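## Lining up the blue and green housings

Work on a clear, light-colored table. Small green parts are easy to lose on a dark or patterned one.

1. Set the blue box down with the open side up. Check that nothing is stuck under the raised strip along the inside wall.
2. Bring the green housing up against it so the two straight edges meet.
3. Match the square holes in the two rims. If one pair lines up and the other doesn't, pull the housings apart and start again. Don't twist them.
4. Lower the flat green plate into the green housing at a tilt, above the small brackets.
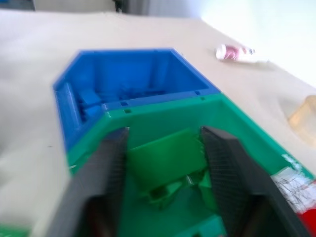 Keep a light grip on the plate until you feel it rest evenly, then let go. Ye-seo Won does this step in around 16 seconds, but take longer the first few times. If the plate rocks, lift it straight out and check the brackets before trying again.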